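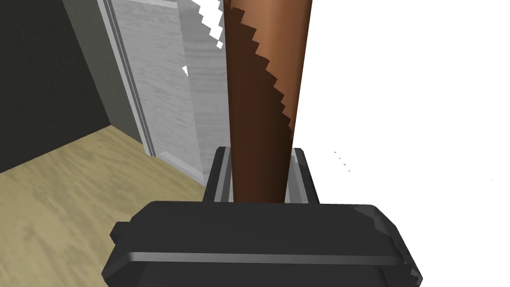 Cane training gets very little time in most skills labs, and new nursing assistants often finish the course without having fitted one to a person. It is a short lesson and needs little equipment. Start with how the object is held. A long, tapered piece of wood like the brown one standing upright between the two fingers of the gripper has no separate handle where it is held, so the hold depends on pressure from both sides. A standard cane puts a handle on top so that the person can push down through the palm. Have students try both kinds of hold with a plain stick and then a cane before you say anything about walking.

The steps below are the ones we use in the Dundine skills lab for a single-point cane. They are written for instructors teaching healthy students who take turns as the patient. With real patients, follow the therapist's instructions and your facility's policy, which may differ.

What you need

Adjustable single-point canes, one for each pair of students
Spare rubber tips
A gait belt for each pair
A sturdy chair with arms
A clear, level walkway, almost 10 feet long
A practice stair with a rail
Closed-toe shoes on everyone, including the instructor

Work in groups of four if you can. One student plays the patient, one assists, and the other two watch and use the checklist. Change roles after each walk. The full lesson, with setup, runs 44 minutes in our schedule. If you have less time than that, move the stairs to another day.

Step 1: Check the cane

Turn the cane over and look at the tip. It should be flat, with visible tread and no cracks. Press it against the floor and twist. A tip that slides or comes loose gets replaced before anyone walks.

Next, check the height button. It should be fully through its hole, and the locking collar should be tight. Students tend to skip the collar. Have them say "button, collar, tip" out loud for the first few rounds.

Step 2: Fit the cane

The patient stands up straight in shoes, arms relaxed at the sides. Stand the cane next to the foot. The top of the handle should line up with the crease of the wrist. When the patient takes hold of the handle, the elbow should be slightly bent.

If the shoulder hikes up, the cane is too tall. If the patient leans over toward the cane, it is too short. Adjust it one hole at a time and check again. Both students in the pair should be fitted separately, even if they look the same height.

Step 3: Choose the side

The cane goes in the hand opposite the weaker leg. If the left leg is weak, the cane is in the right hand. Most people guess wrong on this the first time, so let them walk it both ways and feel the difference. A strip of tape on the "weak" shoe helps the observers keep track.

Step 4: Put on the gait belt

Explain what you are about to do and ask permission, just as you would with a patient. The belt goes around the waist over clothing, snug, with enough room for your fingers to slide underneath. Check the fit again after the patient stands - it will often loosen.

The assistant usually stands slightly behind the patient on the weaker side and holds the belt with an underhand grip. The free hand stays near the patient's shoulder but does not push or steer.

Step 5: Stand up from the chair

The patient slides to the front of the seat, puts both feet flat, and pushes up from the arms of the chair. The cane stays within reach and should not be used to pull up. Once standing, the patient takes hold of the cane and waits. Ask about dizziness before the first step.

Step 6: Walk on level ground

Teach the slow pattern first:

Move the cane forward a short distance.
Step forward with the weaker leg, up to the cane.
Step past with the stronger leg.

When the student can do this without looking down, combine the first two moves so that the cane and the weaker leg go forward together. Keep the steps small. The cane should land a little out to the side, not in front of the foot where it can be kicked.

Turning causes more trouble than walking straight. Have the patient turn with several small steps and no pivoting. The assistant moves too, staying on the weaker side the whole way around.

Step 7: Stairs

Going up, the stronger leg goes first, followed by the weaker leg and the cane. Going down, the cane goes first, then the weaker leg, then the stronger one. The free hand uses the rail whenever there is one. The assistant stands behind and to the side going up, and in front and to the side going down.

At our Puniston site the practice stair has only 3 steps, and that is plenty. Have each patient stop at the top and say the order for going down before starting.

Checking off the skill

We score with the Birkard mobility sheet, but any checklist works if it covers the fit, the side, the belt, and the walking pattern. Two items should be an automatic repeat no matter how the rest went: cane in the wrong hand, and assistant letting go of the belt while the patient is moving.

Observers mark the sheet during the walk and hold their comments until the patient is seated. Talking to someone in the middle of a turn makes the turn worse.

Cleaning up

Wipe down the handles and shafts with the lab's approved disinfectant and let them dry fully. Gait belts go in the wash bag if they are cloth. Set all canes back to the lowest hole before they go on the rack, so the next class has to fit them from the start.

Page last reviewed Friday, May 8, 2026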